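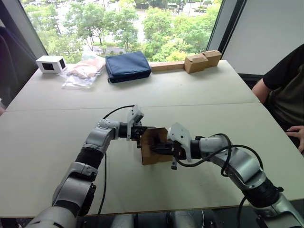
5. Preparing the hall for a screening or a live relay

Read this section before the first public event with the Plillero box office and playback system. It is written for the person who runs the evening, who may be different from the person who installed the equipment. Allow two hours for the first set-up. Later events need much less time.

5.1 Creating the event

1. On the office computer, open Plillero and sign in with the house manager account. The front desk account can sell tickets, but it cannot create events.

2. Choose Program, then New Event. Type the title exactly as the distributor gives it to you. The title is printed on every ticket and it cannot be changed after the first sale.

3. Under Type, select Film, Live Relay or Recorded Theater. This choice decides whether an intermission is added to the schedule.

4. Under Hall, select the seating plan. Two plans are delivered with the system: Holst (the main hall, 154 seats) and Olside (the studio, 22 seats). If you remove seats for a wheelchair place or for a sound desk, do it now on the plan, before sales open.

5. Enter the door time and the start time. The door time must be earlier than the start time, otherwise the Save button stays gray.

6. Press Save. The event appears in the list with the status Draft. The public cannot see it until you press Publish.

Note: A recorded play can run for over 6 minutes longer than the time on the distributor's sheet, because of the introduction. Leave a gap before the next event in the same hall.

5.2 Connecting the Plultine player

1. Switch off the hall amplifier.

2. Place the player on a flat shelf in the projection room. Keep free space on both sides of it for the air to pass.

3. Connect the picture cable to the output marked MAIN. The output marked AUX is only for the foyer screen.

4. Connect the two audio cables, first left and then right, and turn the collars until you feel them lock.

5. Connect the network cable. When the light beside the socket is steady green, the player has found Plillero. If it blinks for a long time, go to section 8.

6. Switch on the player, wait for the menu, and only then switch on the amplifier.

Caution: Do not switch on the amplifier before the player. The loud noise at the start can damage the hall speakers and is unpleasant for anyone standing close to them. 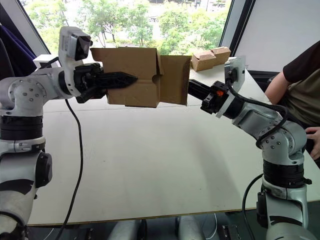

An open cardboard box held over a white table.

5.3 Testing picture and sound

1. In the player menu, choose Test, then Pattern. Walk to the last row and check that all four corners of the pattern are on the screen.

2. If one side is larger than the other, correct the projector position first. Use the Keystone setting only for small errors, as it makes fine text less sharp.

3. Choose Test, then Voice. Listen from the front row, the middle and the back. Speech must be clear in all three places with the volume at the same setting.

4. Write down the volume number. An empty hall sounds louder than a full one, so you will probably raise it a little when the audience is seated.

5. For a live relay, ask the distributor for the time of the test signal and repeat steps 1 to 4 with this signal. A good result with the pattern does not guarantee a good result with the relay. 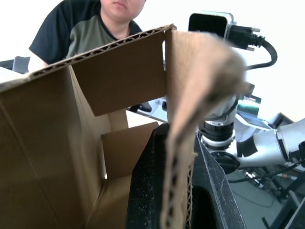
6. Check the subtitles, if the event has them. Sit behind a tall person or ask a colleague to sit in front of you. If the lowest line is hidden, choose Subtitles, then Raise.

Note: The settings are saved separately for each hall. When you move the player from Holst to Olside, select the hall name in the player menu before you test again.

5.4 On the evening

1. Open the event in Plillero and press Start Door. From this moment the ticket readers accept tickets for this event only.

2. When the last guests are inside, press Close Door. Late guests can still enter, but the front desk must confirm each of them by hand.

3. Dim the hall lights and press Play on the player.

4. At the intermission the player stops by itself. It does not start again by itself. Press Play when the audience is back in the seats.

5. After the event, press End in Plillero. The sales report is then sent to the address entered under Office Settings.

Caution: Do not disconnect the network cable during a live relay. The picture can be lost and the player needs a full restart.

Last changed: 30 July 2018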